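Search this site Go
Enter keywords

Print this page | E-mail this page

Damp diary, winter entry

Read the meter in the cellar before breakfast. Relative humidity is down two points on yesterday with the vent half open, which is the setting I should have used from the start. The tape on the north wall has lifted again at the lower end. I pressed it back and marked the new edge in pencil.

For anyone joining at this entry: the house is a two-story brick semi with a stone cellar, and the north wall has been taking up moisture since before we bought it. I started logging in September, when the old plaster came off. The log has one purpose, to find out whether the wall is drying from the inside or only looks as if it is.

The electricity meter stood at 1,653 this morning. I write it down because the dehumidifier is the only large load in the cellar, and the difference from one entry to the next gives me its running time more reliably than its own hour counter, which resets whenever the plug is pulled.
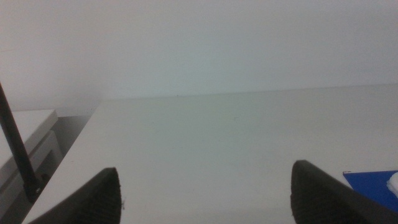 Gellanholm, 22/12/2025

Frost on the outside step and no wind. Cold dry air is the best thing that can happen to this wall, provided it gets in slowly. I opened the street vent at eight and closed it at ten. The surface probe gave the same reading before and after at the upper point. At the lower point it fell slightly, but by less than I would trust from a pin meter on lime mortar. Salts in the mortar conduct, so the meter reads high wherever there is a white bloom, and the lower point has had bloom on it all autumn.

I brushed the bloom off dry, with a stiff brush, into a tray. Wet brushing dissolves the salts and sends them straight back into the wall. The tray weighed 438 grams with the contents in it. I had forgotten to weigh it empty, so I tipped it out, weighed it, and got a figure for the salts that is smaller than it looked on the floor. It goes in the notebook under the date with a question mark, as some of the dust was loose mortar.

Emptied the dehumidifier tank. It is an old Plenov with a float switch that sticks, so I no longer wait for the light. There was a good deal less water in it than last time, at the same setting. That can mean the air is drier, or it can mean the coil is icing up in the cold. I pulled the filter and looked in with a flashlight. There was a thin rim of ice on the left side of the coil. I moved the machine closer to the boiler pipe and will compare tomorrow.

Spent the middle of the day on the plaster question. The choice is between a plain lime coat and the Dritar renovation plaster, which has larger pores meant to hold salts without pushing the surface off. The plain lime is cheaper, and I know how it behaves. It will probably fail in patches as the salts come forward, and I would then cut those patches out and redo them. The Dritar goes on at 20 millimeters in two passes and needs a rough key between them. Either way the wall has to be left bare through the winter, and I see no case for starting before it has had a full heating season open to the air.

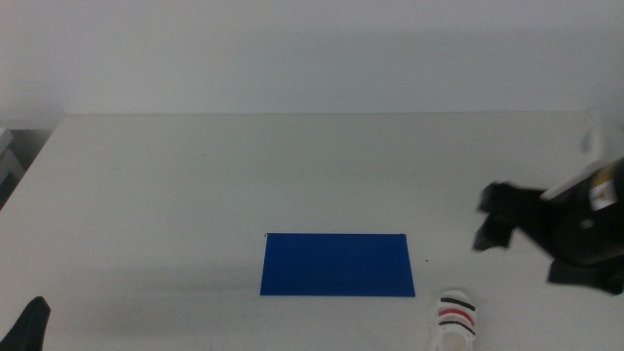 Bjarke Lund wrote back in the afternoon that he would not plaster at all on the lower half: leave the stone bare to knee height, limewash it, and sweep it twice a year. He did his own cellar that way after two failed coats, and the salts now fall on the floor, where they do no harm. He also thinks my lower probe point is useless, for the reason given above, and that I should drill a small core and weigh it before and after drying in the oven.

I had been putting off the core. It is the only method that gives water by weight, and it makes a hole. I will take two, one at the lower point and one at shoulder height, both in the joints and not in the stone. The drill has to run slowly or the bit warms the sample and drives off part of what I am trying to measure. The sample goes straight into a screw-top jar and onto the kitchen scale. The scale resolves to one gram, so the samples need to be larger than I would like.

Covadonga Robles has a better balance and has offered the use of it after the holidays. Until then the jars can stay sealed in the pantry – the lids have rubber gaskets and I have taped over them.

Outside, I cleared the gutter above the north corner. Leaves and a tennis ball. The downpipe shoe sends its water onto the paving a hand's width from the wall, and the paving falls the wrong way. This may be doing more than everything I have logged indoors. I put a length of spare pipe on the shoe to carry the water to the drain, and held it with wire.

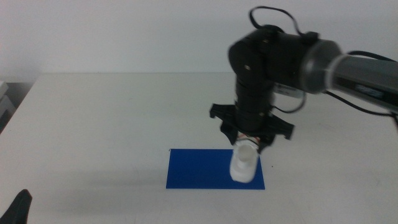
To do before the next entry

Compare tank volume with the machine in its new place.
Check the coil again, same time of day.
Drill both cores, slow speed, label the jars before filling them.
Buy a proper extension for the downpipe. Aaltonen had the right diameter in gray last time.
Weigh the tray empty first.

Get new diary entries by e-mail. Enter your address to subscribe to the newsletter.

This site uses cookies. Accept | Settings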